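Slide 6 - dishes (Muthu Reddy, Urkmont shelter talk)

Pick up from the 50 loaner kits. Say what goes in each one: blanket, leash, two dishes. Pause for the question on cost.
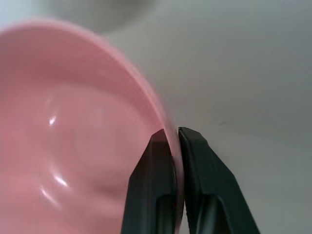

Foster homes ask which dish to buy. Tell them any smooth one that washes easily. Point to the rings molded into the pink plastic and say to run a sponge along each ridge - old food sits there. Same for the rim.

Then hand out the March sign-up sheet and go to slide 7, water.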